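Mackay Folk Dance Archive
@mackayfolkdance

1/8
The Mackay Folk Dance Archive is pleased to announce that the Gasirgate Longways Collection is now open to readers. The collection holds notation, tune books and teaching notes for the set dances of the Gasirgate valley, many of them no longer danced in public.

2/8
The oldest item is a short passage in a parish account book of 1499, recording a payment to pipers "for the long daunce at Adano bridge." It gives no steps and no tune. The Archive does not claim that the dance named there is the one known today as the Adano Long Dance.

3/8
The modern form is much better recorded. It is danced in two facing lines, with the lead couple passing down the middle on the second strain of the tune. Four versions are held in the collection. They differ mainly in the hand hold and in how the lead couple returns to the top of the set.

4/8
Readers have asked which version the Archive considers correct. We do not rank them. Each was taught in a particular village by people who had learned it there, and each is cataloged under the name of that village. Teachers who combine versions are asked to say so in their program notes.

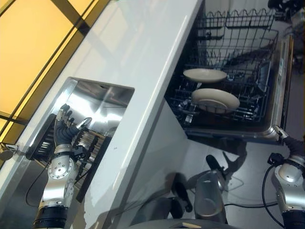

5/8
The tune books need some care in use. The Endora manuscript gives the Long Dance in a slow three, while the other sources have it in seven, counted long-short-short. The Endora copyist may have been writing for church musicians. A note on this question is filed with the manuscript and may be read on request.

6/8
Dancers used to the slow three often find the opening step hard to place in seven. The teaching notes advise walking the pattern without music first, with the weight held on the long beat, and adding the small lift only when the whole line is moving together. The lift should be light. Older notes describe it as "a breath and no more."

7/8
Access: the reading room is open to visitors by appointment. Pencil only, please, and no bags at the tables. Copies of the notation may be ordered for teaching and for private study. Public performance does not require a license from the Archive, but we ask that the source village be credited by name.

An introductory session on reading the notation will be held on Thursday in the lower hall. Soft-soled shoes are required. The session assumes no earlier training in notation, though a basic knowledge of set dancing will be useful.

8/8
The Archive continues to accept material from families in the valley, including loose sheets, home recordings and costume patterns. Items may be given outright or lent for copying. Please do not clean, flatten or tape anything before bringing it in. Corrections to the catalog are also welcome and should quote the shelf mark and, where possible, the village in which the dance was learned.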